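June, bench notes, dye room

10.40. Kettle on, second madder bath on, and I've finally found the notebook (under the mordant scales, where I'd have looked first if I had any sense). Writing up the wool tests before I forget which skein was which, which I very nearly have already.

So the plan was to get a decent brick red on the Brekedon yarn without it going brown on me like last time. Ebere reckons the browning is heat and nothing else. I reckon it's partly our water, which furs up everything it touches, but I've said I'll test her idea first and sulk afterwards. Same alum pot for the lot, same madder, 27 grams to the skein, left to soak overnight with the lid on.

Skein A went up to a proper simmer and I let it stay there. Skein B I kept well under, fussing over the dial like a mother hen the whole time. Skein C was meant to be the same as B but with a spoonful of chalk in, except I picked up the wrong jar and it got cream of tartar instead. I've kept it going anyway! It's gone a really lively orange, like tinned tomato soup, and Imani has already asked if she can have it for the cuffs on her cardigan. The answer is yes, but I want a length off it for the book first.

A is brown. There's no kinder word for it. A sort of tea-coloured brown with a bit of red if you hold it by the window and want it very badly. B is the good one, much closer to the Prunda sample card, though it's patchy near the ties where I'd pulled them too tight. Figure-of-eight ties next time, loose ones, and four of them. I know this. I have written it in this very book before.

Ebere is being extremely gracious about having been right.

12.15. Rinsed B and C. B still bleeding a bit into the third bowl, C running clear. Both on the rack out of the sun. A is back in a pot with a splash of iron to see if I can bully it into a nice dark plum, and if that fails it can be stuffing. 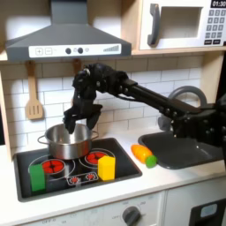
The iron pot needs its own spoon, by the way, and I mean its own for ever. I've put red tape on the handle. If you borrow it for a plain alum bath you'll dull the whole batch and then I'll be unbearable about it, so please don't.

Astgate have put the madder up again. It's now 12 pounds a bag, and the last bag had twiggy bits in it, so I'd like to try the Pešek roots, whole, and grind them ourselves. More faff but we'd know what we were getting. Imani says her coffee grinder is not available for this, which I think is unfair but there we are.

14.30. A has turned out a murky purple-grey and I'm a bit in love with it. Didn't weigh the iron, of course. Must do it again with the scales out and write the number down this time.

Still to do: chalk version of C, with the right jar. Wash-test on B, half a length in wool soap and half in plain water. Label the jars on both sides. Ask Ebere if she wants the leftover bath for her silk scraps, there's a good peach left in it and it won't keep past tomorrow.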